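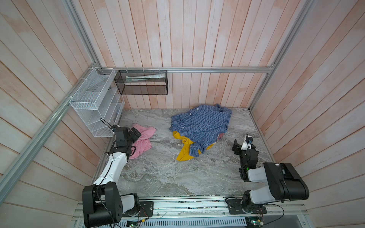 1 min read

Home | Tickets | Cell logs | Spares | Search

Ticket 2162: left arm stops short on the folding cell

Opened by Estrella Contreras, 8/1/26

Hi all, me again with the laundry cell! The left arm keeps faulting when it reaches up and in for a cloth. It gets most of the way, the wrist goes stiff, and I get error 167 and a very sulky beep. The right arm is fine and will grab shirts all day.

What I've tried so far: power cycled both arms, homed them, swapped the gripper fingers (no change, put the old ones back). Then I moved the wrist by hand with the power off and felt a tug near the end. My money's on the thin black cable that loops out of the top of the left gripper and curves back towards the white wire organiser on the wall. I can't find a snag, but there isn't much slack either.

Reply from Leopoldo Esquivel: Had the same on the Sestley cell. Undo the clip at the wrist, give the loop more length, and check the bolts on the left base plate while you're down there. Mind the little green board under the beam, the wires on it pull out if you so much as look at them.

Update, Estrella: Loop lengthened, one bolt nipped up, wires left well alone. Ran 3 test picks on the pink cloth and no 167 (hooray). I've set it going for 3000 cycles and I'll post the log when it's through, so please keep this open for now.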